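증류주 공동구매 모임 '느린잔' 정기회의록

2023년 5월 26일 금요일, 저녁 일곱 시 개회 예정, 일곱 시 반 조금 넘어 개회
공유 12 댓글 3

참석: 베아트 가서(Beat Gasser), 라파엘 프뤼보(Raphaël Pruvost), 정회원 다수, 참관 두 명
불참: 지난 회의에서 "다음엔 꼭 간다"고 한 사람들 전원
사회: 가서
기록: 지난번 기록자가 손목이 아프다고 하여 본인이 맡음. 손목은 건배할 때 멀쩡해 보였음을 부기한다.

1. 지난 회의록 승인

지난 회의록은 수정 한 건을 달고 승인되었다. 프뤼보 씨의 발언 "포몽은 마실 만하다"를 "포몽은 훌륭하다"로 고쳐 달라는 요청이 본인에게서 나왔다. 기록자는 녹음이 없으니 확인할 길이 없다고 답했고, 프뤼보 씨는 그러니까 고쳐도 되지 않느냐고 했다. 논의 끝에 "포몽은 훌륭하게 마실 만하다"로 정리했다. 문법에 대한 이의는 접수하지 않았다.

2. 포몽(Pomon) 공동구매 건

포몽은 사과 증류주다. 이 문장을 회의록에 굳이 넣는 이유는 지난달 신입 한 분이 배로 만든 술인 줄 알고 신청했기 때문이다. 그분은 오늘 나오지 않았다.

현재까지 들어온 신청은 305병이다. 생산자 쪽에서 우리에게 떼어 줄 수 있다고 한 수량은 그보다 적고, 정확히 얼마나 적은지는 메일마다 다르다. 가서 씨가 최근 메일 세 통을 차례로 읽었다. 첫 번째 메일은 희망적이고, 두 번째 메일은 날씨 이야기가 대부분이며, 세 번째 메일은 다른 고객에게 갈 것을 잘못 보낸 듯했다. 세 번째 메일 덕분에 그 다른 고객이 우리보다 나은 조건을 받았다는 사실을 알게 되었다.

배분 방식으로 세 안이 나왔다.

가안. 신청 순서대로 준다. 신청서를 연 시각이 새벽이었다는 점 때문에 반대가 컸다. 새벽에 깨어 있던 회원들은 찬성했다.

나안. 추첨한다. 작년 추첨에서 추첨을 진행한 사람이 당첨되었던 일이 다시 거론되었다. 당사자는 그 병을 아직 따지 않았다고 해명했으나 해명이 되는지는 의견이 갈렸다.

다안. 한 사람당 한 병을 먼저 돌리고 남는 수량을 추첨한다. 배우자 명의로 신청한 회원 두 쌍이 "한 사람"의 정의를 물었다. 신분증이 있으면 사람으로 보기로 했다.

거수 결과 다안이 채택되었다. 추첨 진행은 포몽을 신청하지 않은 사람이 맡기로 했는데, 이 자리에 그런 사람이 없어 참관인 중 한 분에게 부탁했다. 그분은 승낙한 뒤 혹시 지금 신청해도 되느냐고 물었다. 안 된다고 했다.

오크통 숙성분과 비숙성분을 섞어서 신청받은 것도 문제로 지적되었다. 신청서에 칸이 하나뿐이어서 생긴 일이다. 다수가 숙성분인 줄 알고 적었고, 일부는 아무 생각 없이 적었다고 솔직하게 밝혔다. 가서 씨가 다음 주 안에 칸이 둘인 신청서를 새로 돌린다. 칸이 둘인데도 하나만 적을 수 있다는 안내를 굵은 글씨로 넣기로 했다.

3. 일타(Ilta) 시음 보고

일타는 캐러웨이를 쓴 북쪽식 증류주로, 지난달 회의에서 소량 들여와 맛보기로 한 것이다. 시음은 지난달에 이미 끝났으나 보고서가 오늘 나왔다. 보고서는 한 장이고, 그 한 장의 절반은 안주에 관한 것이다.
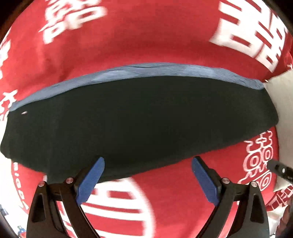

보고에 따르면 일타는 차게 마실 때와 그냥 마실 때의 평이 크게 달랐다. 차게 마신 쪽은 "호밀빵 껍질, 딜, 깨끗한 끝맛"이라고 적었다. 그냥 마신 쪽은 "카레집 앞", "할머니 약장", "나쁘지 않은데 왜 마시는지 모르겠음"이라고 적었다. 마지막 평에는 동의 표시가 여럿 붙어 있었다.

가서 씨는 시음 온도를 통일하지 않은 점을 보고서의 결함으로 지적했다. 보고자는 통일하려고 했는데 냉동실에 만두가 들어 있었다고 답했다. 만두를 꺼내면 되지 않았느냐는 질문이 있었다. 만두도 안주였다고 한다.

들여올지 말지는 정하지 못했다. 다음 회의 때 같은 온도로 다시 맛을 보고, 평가지에는 점수를 먼저 적고 감상을 나중에 적기로 했다. 감상을 먼저 적게 하면 옆 사람 감상을 읽느라 점수를 적지 않는다. 지난번 평가지 상당수가 그 상태로 돌아왔다.

덧붙여, 평가지에 그림을 그리지 말아 달라는 요청이 있었다. 순록이 잘 그려져서 버리지 못하고 있다고 한다.

4. 루셀(Roussel) 증류소 답신

루셀은 작은 포도 증류소로, 우리가 작년부터 통 하나를 통째로 살 수 있느냐고 물어 온 곳이다. 드디어 답이 왔다. 프뤼보 씨가 번역해서 읽었다.

요지는 다음과 같다. 팔 수는 있다. 다만 어느 통인지는 그쪽이 고른다. 맛은 미리 보내 주지 않는다. 병에 담는 시기도 그쪽이 정한다. 우리가 정할 수 있는 것은 라벨의 글씨체다.

잠시 침묵이 있었다. 이어 글씨체에 대한 토론이 매우 활발하게 벌어졌다. 명조 계열과 손글씨 계열이 맞섰고, 한자를 넣자는 의견과 넣으면 중국집 고량주 같다는 의견이 있었으며, 그럼 고량주가 뭐가 어떠냐는 의견이 뒤를 이었다. 사회자가 통을 살지부터 정하자고 세 번 말했다. 세 번째에 받아들여졌다.

통을 사자는 쪽은 이런 기회가 자주 오지 않는다고 했다. 사지 말자는 쪽은 자주 오지 않는 기회를 작년에도 한 번 잡았고 그 술이 아직 여러 집 베란다에 있다고 했다. 작년 것의 이름은 이 회의록에 적지 않기로 예전에 의결한 바 있다.

프뤼보 씨가 절충안을 냈다. 통을 고르는 것은 그쪽에 맡기되, 고른 통에서 조금만 덜어 보내 달라고 다시 청하자는 것이다. 거절당하면 그때 정한다. 이 안이 통과되었다. 편지는 프뤼보 씨가 쓰고, 너무 공손하지 않게 쓰기로 했다. 지난 편지는 지나치게 공손해서 상대가 안부 편지로 읽었을 가능성이 있다.

5. 회비와 잔 파손금

모임 참가비를 한 번에 3,000원으로 올리는 안이 올라왔다. 현재는 2,000원이다. 제안 이유는 얼음값과 생수값이다. 참가비가 오르면 안주가 나아지느냐는 질문이 있었고, 그대로라는 답이 있었다. 그러면 왜 올리느냐는 질문에는 제안 이유를 다시 읽어 주었다.

병당 값이 꽤 나가는 술을 몇 병씩 신청하는 분들이 천 원 차이에 삼십 분을 쓴 점은 기록해 둘 만하다. 결국 인상하기로 했으며 시행은 다음 회의부터다. 오늘 늦게 온 분들이 오늘 것은 옛 요금인지 물었다. 옛 요금이다.

잔 파손금은 따로 걷지 않고 깬 사람이 같은 모양으로 사 오기로 했다. 같은 모양이 단종되었다는 지적에 대해서는 비슷한 모양도 된다고 정했다. 머그잔은 비슷한 모양에 들지 않는다.

시음 뒤 잔을 헹구지 않고 다음 술을 받는 일에 대한 불만도 나왔다. 캐러웨이 향이 남은 잔에 사과 증류주를 받은 회원이 "신제품인 줄 알았다"고 증언했다. 물병을 더 놓기로 했다.

6. 저렐(Jerel) 건

저렐은 주니퍼를 쓰지 않았다고 주장하는 진이다. 그러면 진이 아니지 않느냐는 문제로 지난 회의를 다 썼고 이번에도 시간을 꽤 썼다.

정리하면 이렇다. 병 앞면에는 진이라고 되어 있다. 소개 책자에는 "진의 정신"이라고 되어 있다. 프뤼보 씨가 가져온 가격표에는 "기타"로 분류되어 있다. 맛을 본 사람들의 의견은 레몬 껍질과 고수 씨까지는 일치하고 그 뒤로 흩어진다. 우리 목록의 어느 칸에 넣을지 정하지 않으면 신청서를 만들 수 없다.

가서 씨는 주니퍼가 없으면 이 모임에서는 진 칸에 넣을 수 없다고 했다. 반대쪽은 목록에 빈칸이 진 칸뿐이라고 했다. 기타 칸을 새로 만들자는 의견에는, 기타 칸을 만들면 지난 몇 년간 억지로 다른 칸에 넣어 둔 술들이 모두 옮겨 가겠다고 할 것이라는 우려가 나왔다. 매실 증류주가 브랜디 칸에 있고 토란으로 만든 무언가가 소주 칸에 있는 것이 우리 형편이다.

누군가 색깔별로 다시 나누자고 했다. 투명한 것과 투명하지 않은 것 두 칸이면 된다는 것이다. 의외로 지지가 있었다.
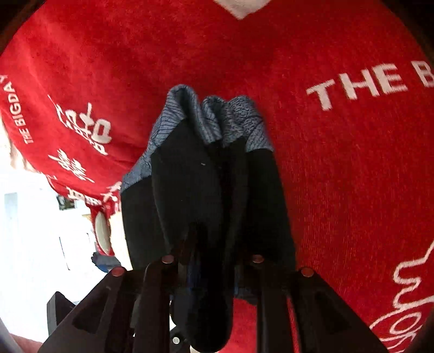 프뤼보 씨는 색깔로 나눌 바에는 병 높이로 나누는 편이 장에 넣기라도 편하다고 했다. 그리고 저렐을 들이고 싶은 사람이 실제로 몇이나 되는지 먼저 물어보자고 했다. 물어본 결과 손을 든 사람이 매우 적었다. 두 번의 회의에 걸친 분류 논쟁에 가장 열심이던 분들은 손을 들지 않았다. 원칙의 문제였다고 한다.

이에 따라 저렐은 이번 신청서에서 빼고, 원하는 분은 개별로 사기로 했다. 분류 문제는 미결로 남긴다. 기타 칸 신설도 미결이다.

7. 여름 모임

8월 모임을 열 것인지 논의했다. 더위에 독한 술을 마시는 일에 대해 찬반이 팽팽했다. 찬성 쪽은 얼음과 탄산수를 쓰면 된다고 했고, 반대 쪽은 그럴 거면 탄산수만 마셔도 된다고 했다. 열기로 하되 시음 가짓수를 줄이고, 점심 직후는 피한다.

주제는 "길게 마시는 사과"로 정했다. 포몽에 탄산수를 타는 것에 대해 프뤼보 씨가 반대 의사를 남겨 달라고 하여 남긴다. 비숙성분에 한해서는 괜찮다고 한 것도 남긴다. 본인은 뒤의 말을 빼 달라고 했다.

장소는 지금 쓰는 곳을 그대로 쓴다. 주차 문의가 있었으나 술 모임에 차를 가져오는 이유를 되묻는 것으로 답을 대신했다. 운전만 하고 마시지 않는 분에게는 시음분을 작은 병에 담아 드린다. 뚜껑 있는 병으로 가져와야 한다. 지난번 종이컵에 랩을 씌워 가신 분의 가방 이야기는 이제 그만해 달라는 본인 요청이 있었다.

8. 그 밖의 일

신입 회원용 안내문을 고친다. "편하게 오세요"라는 문구 탓에 너무 편하게 오는 분들이 있어 시작 시각을 함께 적는다.

향수를 뿌리고 오지 말아 달라는 안내도 넣는다. 이번에 특정인을 가리켜 한 말은 아니라고 사회자가 밝혔고, 모두 같은 방향을 보았다.

지난달 빌려 간 비중계를 돌려 달라. 가져간 분은 본인이 가장 잘 알 것이다. 집에서 증류를 해 보려는 용도라면 돌려주기 전에 가서 씨와 이야기를 좀 하자.

시음 노트를 한데 묶어 책자로 내자는 제안이 있었다. 편집을 맡겠다는 사람이 나오면 다시 논의한다. 이 제안은 같은 조건으로 해마다 다시 논의되고 있다.

할 일

가서: 칸이 둘인 포몽 신청서, 생산자에게 확정 수량 문의(잘못 온 메일은 모르는 척할 것)
프뤼보: 루셀에 보낼 덜 공손한 편지, 가격표 사본
참관인 한 분: 포몽 추첨
일타 보고자: 냉동실 자리 확보
기록자: 다음 기록자를 찾을 것

아홉 시 반쯤 폐회. 폐회 후의 발언은 기록하지 않았다.

댓글 3

프뤼보
1번 항목, "훌륭하게 마실 만하다"는 제가 합의한 적이 없습니다.

새벽신청자
가안이 왜 떨어졌는지 아직도 납득이 안 됩니다. 부지런한 게 죄인가요.

가서
신청서 새로 올렸습니다. 칸이 둘입니다. 벌써 둘 다 적으신 분이 있습니다.

공유 12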